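What Went Wrong With the Skidness Cell, and What We Learned From It
Project report, spring term
Loïc Bailly and Adeel Baloch

We had been looking forward to the picture frame task since the beginning of the term, so you can imagine how we felt when the left arm let go of the very first good frame and dented one of its corners! Most of this report is about that fault, which took up far more of our May than we had planned, and I hope the next group at the Grondmont workshop will get some use out of it.

The job itself sounds simple. Two arms take hold of a frame lying face down, turn it to a set angle, and keep it steady while a person works on the back. We called the whole setup Skidness, after an early version that mostly slid things around the table (the name stuck, and it suited the fault a little too well). Adeel wrote the motion program and I looked after the wiring and the grippers.

The trouble showed up during our longer test. We ran 70 turns, and in 15 of them the left gripper opened slightly partway through, for less than a second. Usually the frame only sagged and the arm caught it again. In 2 of them it dropped. We blamed the finger pads first, because the border of a frame is narrow and smooth, and we spent a whole afternoon cleaning them and trying different grip settings. It made no difference at all, which was pretty discouraging.

Adeel then had the good idea of logging the gripper signal next to the wrist angle. Every opening came when the wrist passed 40 degrees. At that point the cable was being pulled just hard enough to disturb the connector, the gripper controller restarted, and its startup routine told the fingers to relax. So we really had two faults sitting on top of each other: a cable with too little slack, and a controller that woke up by letting go of whatever it was holding.

We gave both cables a bigger loop over the wrist and changed the startup routine so that the fingers stay where they are until they get a fresh command. We also made it a rule that hands stay out from under the frame while either arm is powered. 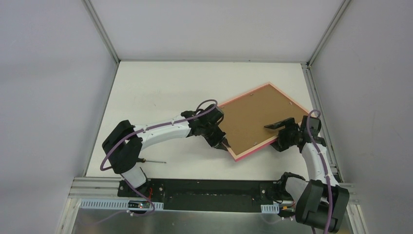
Chaudhry read our draft and was not quite ready to let us off: a longer cable only puts the problem further away, and you still need the program to stop both arms when one gripper goes quiet. Otherwise the right arm keeps turning and twists the frame against the one that has stopped.

We had to agree, and a bit sheepishly too. Adeel has started on a shared stop signal, but it isn't finished, and the cell should not be run without a person at the stop button until it is. The logs and the old startup routine are in the Belolcombe folder for whoever picks this up next.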